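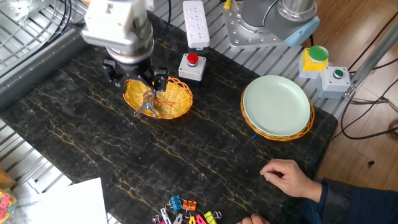 Sutholm bangt um Jelínek: Einsatz im Rückspiel gegen Gruvden weiter offen

Beim SV Sutholm richten sich vor dem Rückspiel gegen Gruvden wieder einmal alle Blicke auf einen einzigen Oberschenkel, und zwar auf den rechten von Miloslav Jelínek. Der Mittelfeldspieler, der sich im Hinspiel kurz vor der Pause an die Rückseite des Beins gefasst und gleich danach um seine Auswechslung gebeten hatte, absolvierte am Vormittag zwar eine Laufeinheit auf dem Nebenplatz, vom Mannschaftstraining ist er aber noch ein gutes Stück entfernt. Das jedenfalls war der Eindruck der Zuschauer, die sich trotz des Nieselregens am Zaun eingefunden hatten und die ihren Kapitän mit einem freundlichen, fast schon familiären Applaus begrüßten.

Trainerin Evelien Martens wollte sich am Nachmittag nicht festlegen. »Miloslav würde am liebsten heute noch spielen, das kennen wir ja von ihm, und ich mag das auch sehr an ihm«, sagte sie und musste dabei selbst ein wenig lachen. »Aber ich habe ihn lieber noch die ganzen letzten Wochen der Saison dabei als einmal für eine halbe Stunde und dann gar nicht mehr.« Die Entscheidung solle erst nach dem Abschlusstraining fallen, gemeinsam mit der medizinischen Abteilung und natürlich auch mit dem Spieler.

Wie sehr er fehlen würde, hat das Hinspiel gezeigt. Bis zu seiner Auswechslung lag Sutholm in Gruvden mit 1:0 vorn und ließ den Ball so ruhig laufen, dass es auf der Heimtribüne stellenweise recht still wurde. In der zweiten Hälfte kippte die Partie, am Ende stand ein 1:2, mit dem man in Sutholm noch ganz gut leben konnte. Ein Sieg mit zwei Toren Unterschied würde nun zum Einzug ins Halbfinale reichen, bei einem Tor Unterschied geht es in die Verlängerung.

Sollte Jelínek ausfallen, dürfte der junge Hájek in die Startelf rücken. Er kam im Hinspiel für den Kapitän ins Spiel, tat sich anfangs schwer mit dem Tempo und wurde dann von Minute zu Minute mutiger, auch wenn ihm beim Ausgleich der entscheidende Zweikampf verloren ging. Martens stellte sich am Nachmittag ausdrücklich vor ihn. Er habe in dieser Woche hervorragend trainiert, und dass man in so einem Spiel auch einmal einen Schritt zu spät komme, sei ihr früher als Spielerin öfter passiert, als ihr lieb sei.

Für Jelínek wäre es zudem ein besonderer Abend: Es wäre sein 100. Pflichtspiel für Sutholm. In den vergangenen 5 Jahren hat er den Verein durch einen Abstieg und den sofortigen Wiederaufstieg begleitet, und sein Vertrag läuft noch bis zum kommenden Sommer. Über eine Verlängerung wird nach Angaben des Vereins gesprochen, allerdings erst nach dem Ende der laufenden Runde wieder, damit jetzt erst einmal alle den Kopf für den Fußball frei haben.

Auch Gruvden hat Personalsorgen. Innenverteidiger Bidel sah im Hinspiel in der Nachspielzeit seine zweite Gelbe Karte und ist gesperrt, was den Gästen gerade bei hohen Bällen wehtun dürfte. Wer ihn ersetzt, ließ der Klub offen.

Der Gästeblock ist unterdessen ausverkauft, 738 Anhänger aus Gruvden haben sich eine Karte gesichert. Für die Heimbereiche gibt es noch Restkarten auf der Gegengeraden, die Tageskassen am Nordeingang öffnen am Spieltag um 17 Uhr. Angepfiffen wird um 19.30 Uhr. Der Verein bittet darum, nach Möglichkeit mit dem Bus anzureisen, da der Parkplatz an der Schwimmhalle wegen Bauarbeiten noch bis Ende Mai nur zur Hälfte genutzt werden kann.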